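September, evening

Rain on and off until four. Did the shoes at last, having put it off since we got back from Bangate. Threw out the trainers with the split heel and kept the rest. The cream clogs are good for another year, I think – the pink slides less so, but they do for the garden. Still can't find the receipt from D'Amico, so the boots can't go back. They were 625 and I have worn them 2 times.

Soup and toast for tea. Read 21 pages, then gave up as my eyes were tired. Must ring about the boiler in the morning.
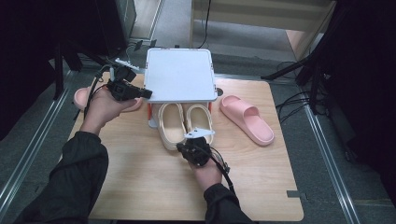 Clogs and pink slides on the table, with the white box.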